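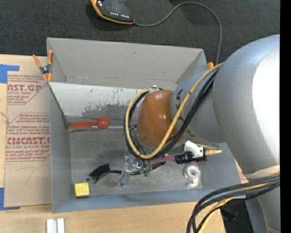
A gray bin held by a spring clamp, with a paper-covered acrylic sheet on the table beside it.

The paper is the first thing I learned to respect. When you buy a cast acrylic sheet it comes covered on both sides, and the beginner wants to pull this cover off at once to see the shine. My neighbors at the Rodholm workshop waited one whole evening before they told me that I should have left it on. By then my sheet had already two long scratches, and I had not made a single cut.

Rodholm is a shared workshop in Bukumside, on the upper floor of an old button factory. It has 158 members and one good window. People come to repair chairs, to build shelves and, more and more, to make small things from plastic sheet: a cover for a record player, a divider for a drawer, a front for a cabinet. I went there during August to write about these people, and I stayed to make a lid.

The sheets come from Marciniak, a family shop two streets away, where offcuts stand in a rack behind the counter and are sold by weight. They are printed with big red letters, and some members keep this paper afterwards and use it for drawing plans. I have seen a full kitchen designed on the back of one.

After the sheet, you need something to hold it. Everyone at Rodholm has an opinion about clamps. The older members like the heavy screw type, which takes time but does not move. The others prefer spring clamps with orange handles, because you can put one on with a single hand while the other hand keeps the work in place. I belong to the second group now. A spring clamp on the edge of a bin or a box is also a very useful third hand when you want to test how a panel will sit.

Blue tape is the other small hero. It marks a position on the table, it holds a corner and it comes away without taking the finish of the wood with it. One roll of Flemix tape lasted me the whole month, and I was not careful with it.

What surprised me was how much people here like worn things. The metal bins are scratched, the paint on old panels is half gone, and there is no wish to replace them. A new bin costs over 100 crowns, I was told, and the old one catches the dust just as well. The membership fee is 173 crowns for the season, with the use of all tools included.

My lid fits, more or less. It is a little short on the left side - I measured before I had my coffee - and I have kept the paper on it until I find the right hinges.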